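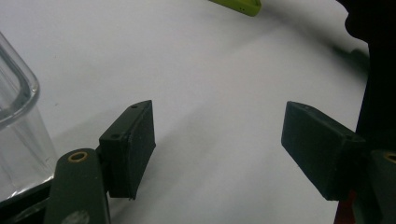
Foto: Vandaletti / Elibariki Rugemalira

Testpersonen für den Besuchstag im Oktober gesucht

Wer schon einmal auf einer Robotik-Vorführung war, kennt den Ablauf. Vorne klappt alles, hinten steht das Publikum und klatscht, und auf der Heimfahrt fragt man sich, was man nun gesehen hat. Wir von Branari beraten Betriebe beim Kauf von Automatisierung und haben solche Termine öfter erlebt, als uns lieb ist. Im Oktober öffnet Vandaletti seine Halle, und diesmal wollen wir Leute dabeihaben, die selbst zugreifen und unbequem nachfragen.

Gesucht werden 31 Teilnehmende ab 18 Jahren. Vorkenntnisse sind nicht nötig, Erfahrung am Packtisch oder in der Montage ist uns sogar lieber als ein Informatikstudium. Sie arbeiten mit zwei Handgreifern, einem links, einem rechts, und bewegen damit Alltagsware wie Handyhüllen und Klarsichtverpackungen.
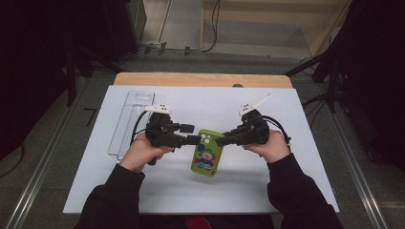 Laut Einladung lernt die Maschine aus 500 solcher Durchgänge, was ein Mensch mit den Händen tut. Das kann sein. Wir möchten wissen, was passiert, wenn die Hülle anders liegt als am Vortag, und wer am Ende die Ausschussquote bezahlt. Eine Antwort darauf haben wir bisher nicht bekommen.

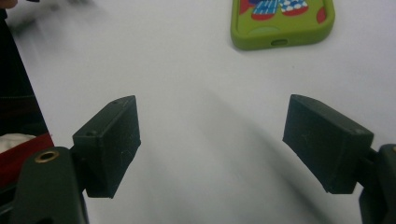
Handyhülle mit buntem Aufdruck, zwischen den Greifbacken nichts.

Was Sie erwartet:
Einweisung um 9 Uhr, danach 3 Stunden Arbeit am Tisch mit Pausen
Vorführung des Herstellers und offene Fragerunde
Fragebogen, anonym, auch für Verrisse geeignet
170 Euro Aufwandsentschädigung, Fahrtkosten extra 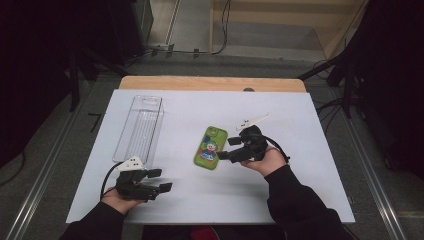
Arbeitsplatz mit zwei Handgreifern, Hülle und durchsichtiger Box.

Nicht bewerben sollten sich Beschäftigte von Vandaletti, Szilágyi oder Denix sowie deren Angehörige. Wer Beschwerden an Handgelenk oder Schulter hat, spricht bitte vorher mit uns.

Bewerbung formlos mit drei Sätzen dazu, was Sie an der Sache bezweifeln, an Elibariki Rugemalira, Branari, Stichwort »Besuchstag«. Lebenslauf und Foto brauchen wir nicht.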